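Peg board toy: do the pegs stay in the holes or live in a bag?
Home > Toys and Games > Storage

Posted by Shiela Talavera, 31 Mar 2018

My nephew has a shape board, the kind with a hole for each peg. It goes back on the shelf every night with the pegs in, and every morning I find one under the couch with my bare foot. Do I bag the pegs, or glue the whole thing shut and call it art? Also, one short piece is the same color as the board and I keep declaring it lost while looking straight at it.

Gerardo Belmonte

Bag. Next.

Efren Lumanlan

I'd leave them in. We bagged ours, and then we had a bag to lose as well. Carry the board flat with both hands, and put it on a low shelf so it has less far to fall. As for the piece you keep losing, run your palm over the board before you start moving furniture. I once pulled out a whole bookcase for a peg that was in its hole. Ours at rest, red piece on the left doing its best to hide:

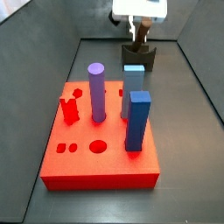 Dindo Quiambao

Shallow tray with a lip, board in the tray, pegs in the board. Whatever falls out lands in the tray. Mine cost 3 dollars at a yard sale in Praneddale and has outlived two toy boxes. Please don't glue it, you'll only have to buy another one.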